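Section 3: Setting Up for Your First Print Run

You've unpacked the Rovari block printing set, you've rolled a few test colors, and now it's time for the really fun part: printing a whole stack of cards in one go! Give yourself a free Saturday the first time. After that, a run of 38 cards fits easily between lunch and dinner.

What you need
The hinge board and its two clamps
Your carved block, brushed clean
Ink, roller and the flat glass plate
Card stock, cut to size and fanned out
Brown paper and painter's tape for the table
A damp rag (two if you're using the red ink, which gets everywhere)

3.1 Fix the hinge board

1. Set the board on the table with the hinge on the side away from you.
2. Slide one clamp over each front corner and tighten until the board doesn't move when you push it with both hands.
3. Lift the lid all the way and let it rest on its stop. You should hear a click.

Caution: Keep fingers out of the hinge when you lower the lid. It is heavier than it looks.

3.2 Seat the block

1. Peel the backing off a mounting strip and press it to the back of the block.
2. Place the block face up in the corner guide. Push it snug on both sides.
3. Lay a scrap card on top, lower the lid and press with your palms. Lift, and check that the card hasn't slid.

Note: If the block rocks, it has probably warped a little. Leave it under a pile of heavy books overnight and try again in the morning. Mine came back perfectly flat!

3.3 Ink and print

1. Squeeze a line of ink as long as your thumb onto the glass plate.
2. Roll it out in both directions until it makes a soft, steady hiss. Once you know that sound you'll never forget it.
3. Roll the block lightly, three passes, turning the roller a quarter turn each time.
4. Lay the card, close the lid, press, open. Peel from one corner.

The first two or three prints will be pale. Keep them anyway, they make lovely gift tags. Re-ink the block for every card, and top up the plate whenever the hiss goes quiet.

Caution: Don't thin the ink with water. Use the Haditz reducer from the kit, a drop at a time.

3.4 Lay out the drying table

Wet cards need space, and a grid is a wonderful way to give it to them (thank you to Carla Shboul for the suggestion). Pull brown paper over the table, smooth it out and tape down the lines you want. Cells can be different sizes, and wrinkles in the tape don't matter a bit. Give each cell one color and work from the far side toward you, so your sleeve never crosses a fresh print. 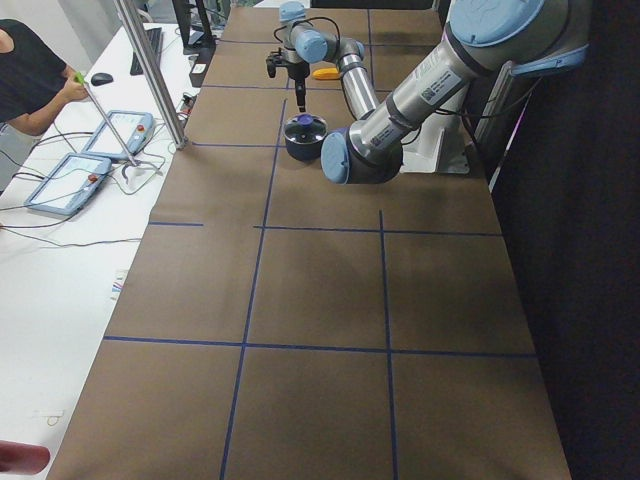
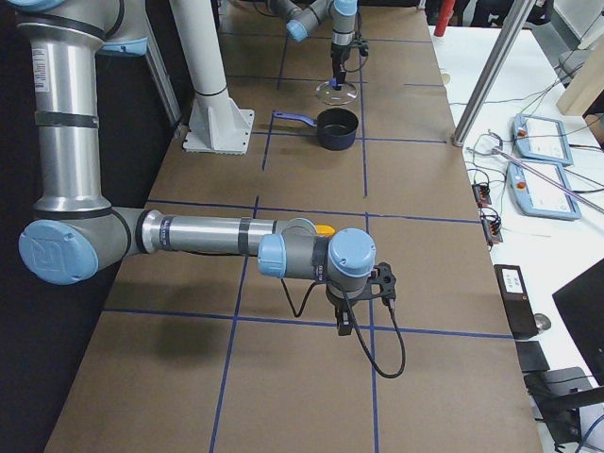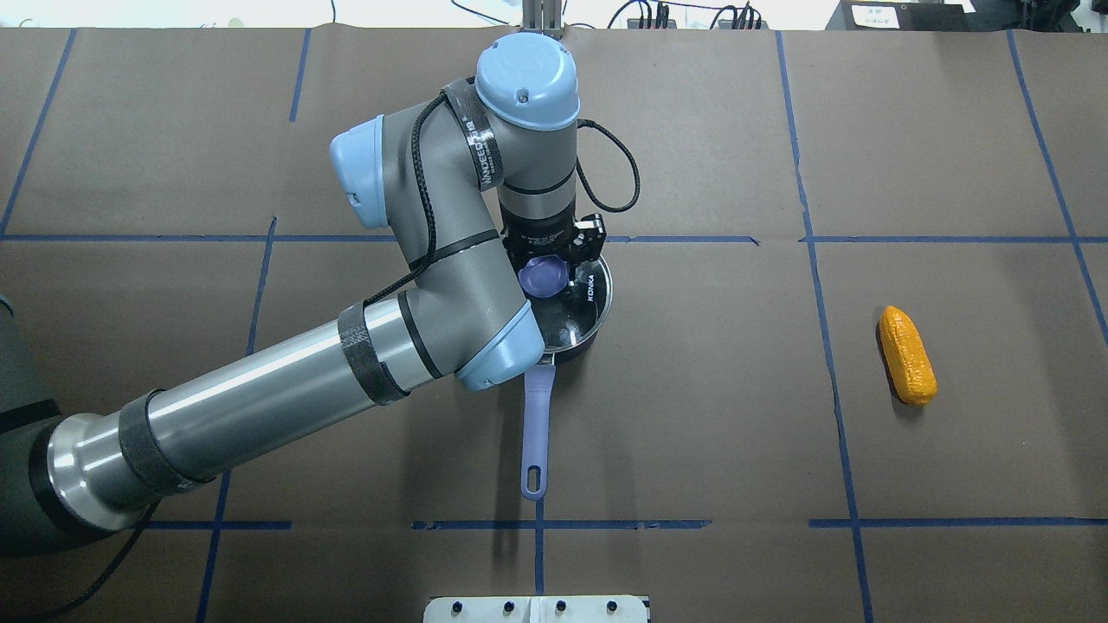

Brown paper and blue tape on the tabletop.

Note: Heavy card of 300 gsm takes longer to dry than the thin kind. Touch a corner of the ink with a fingertip before you stack anything. If it feels tacky, leave the whole batch where it is and go wash the roller.

Next: Section 4, Printing a Second Color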